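Cuesta Two-Arm Rack Loading Cell
Dramudberg Kitchen Equipment / Dish Handling / Cuesta

Bench cell for racking mixed tableware between the scrape station and the dish machine. Two arms share one work surface and one rack position. Supplied with Cekov control software.

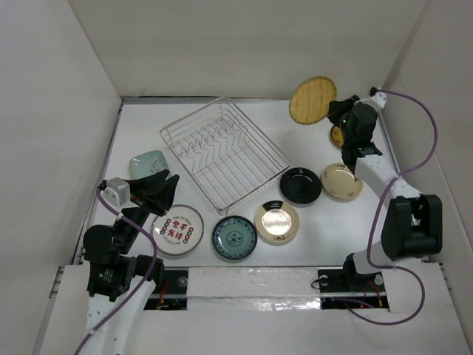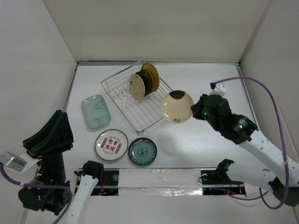 Two-arm cell with wire rack and mixed dishes. First picture: rack empty. Second picture: three plates in the rack, bowl held by the right arm.

Application

The Cuesta is meant for staff canteens and small hotels where plates do not match. Belt-fed loaders expect one diameter and one rim height. The Cuesta takes round plates, square and rectangular dishes, and bowls in any order, up to 6 pieces per load. Cups, glasses and cutlery are still racked by hand.

What changes for the crew

Scraping, pre-rinse and putting away remain manual. The operator sets dishes down flat with space between them, places the rack, and presses Start. A dish the arms cannot grip is left on the surface and the cell signals for a pickup. Dishes must not be stacked.

On most sites the person who used to rack full time moves to sorting and inspection. Chipped pieces should be pulled before they reach the cell. Allow 20 minutes of training per operator and one supervised shift. Floor layout usually has to change as well: the clean side needs a clear path for the rack cart, and the scrape station should be on the operator's left.

"We had to rewrite the station sheet," says Selamawit Shiferaw, dish room lead at the Later canteen, where a cell was installed in September. "Sorting is its own job now. The first week we kept putting plates down too close together and it stopped on us."

Maintenance

Wipe the work surface and gripper fingers at the end of each shift. Do not spray the arms or cables. Inspect finger pads every 50 operating hours. Replace wrist cables at 2,000 hours or at the first sign of jacket wear, whichever comes first.

Included: two arms with grippers, mounts, control unit, one set of spare finger pads.
Not included: rack, rack cart, stand.

Lead time and pricing on request. Please send the dimensions of your largest and smallest dish with the inquiry.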